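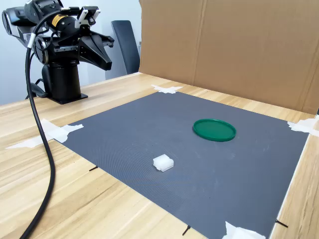 Ngozi Okoro schrieb am 5/2/26:

> Die Ablagewerte im Datenblatt des Harnodex-Kits beziehen sich
> auf ein einziges Referenzteil. Für flache, runde Teile steht dort
> nichts. Wie verhält sich der Greifer bei niedriger Randhöhe, und
> muss nach jedem Umsetzen des Sockels neu eingemessen werden?
> Davon hängt ab, ob wir bei Lekota ein zweites Kit anfragen oder
> beim Wuniter bleiben.

Hallo Ngozi, hallo Liste,

zur ersten Frage: Mit dem Deckel kamen wir auf 242 Zyklen, davon 183 ohne Eingriff. Die Fehlgriffe liegen fast alle beim Anfahren von oben mit Standardparametern. Der Rand wird dabei nur an der Oberkante gefasst, und der Deckel kippt beim Anheben aus den Fingern. Mit abgesenkter Greifhöhe und reduzierter Schließgeschwindigkeit liefen die nächsten 100 Zyklen ohne Abbruch. Beide Werte lassen sich in der Jovari-Oberfläche nur global setzen, nicht je Objekt. Wer gemischte Teile fährt, muss über die Skriptschnittstelle gehen.

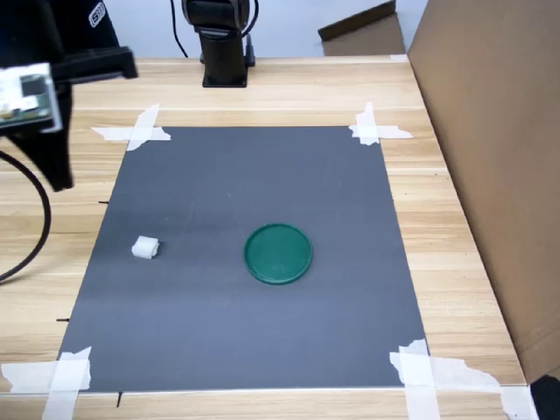
Arbeitsfläche mit grünem Deckel und kleinem weißen Teil, Matte an den Ecken mit Klebeband fixiert

Das kleine weiße Teil ist unkritischer. Die Greifkraft sollte trotzdem auf die unterste Stufe, die Voreinstellung ist dafür zu hoch.

Zur zweiten Frage: ja. Das Kit speichert die Lage der Arbeitsfläche relativ zum Sockel. Wird die Grundplatte gelöst, ist der Datensatz ungültig, eine Warnung gibt die Software aber nicht aus. Das Einmessen dauert laut Protokoll 117 Sekunden, die Kontrollfahrt nicht mitgerechnet. Verschiebt sich nur die Matte, genügt es, sie wieder an den Markierungen auszurichten.

Offene Punkte aus meiner Sicht:

- Kabelführung: Die mitgelieferten Clips halten am Oberarm nicht. Lekota hat Ersatz für September genannt.
- Dokumentation: Kapitel zur Skriptschnittstelle fehlt in der deutschen Fassung.
- Preis für das zweite Kit liegt noch nicht vor.

Die Parameterdatei lege ich ins Listenarchiv. Zum Wuniter habe ich keine Vergleichswerte mit flachen Teilen. Falls jemand welche hat, bitte mit Angabe der Greifhöhe.

Gruß
Tania Gunawardena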